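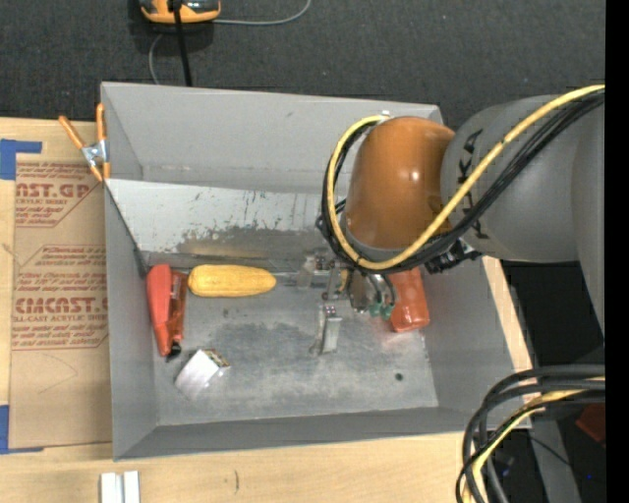

Ulcombe 384 Storage Cabinet

July | By Kanchan Bisht, Flisovow Product Information

The Ulcombe 384 is a lockable steel cabinet for schools, clinics and public offices. It is 36 inches wide and supplied with four adjustable shelves. Doors open to the full width and may be hung on either side. Delivery to Zadville addresses is included on orders above $800. Keys are registered to the purchasing institution; replacements must be requested in writing.

Comments

Yusri Ong: Are extra shelves sold separately?

Herman Halim: Yes, in pairs. We ordered ours with the cabinet.

Contact Flisovow | © Flisovow. All rights reserved. | Back to top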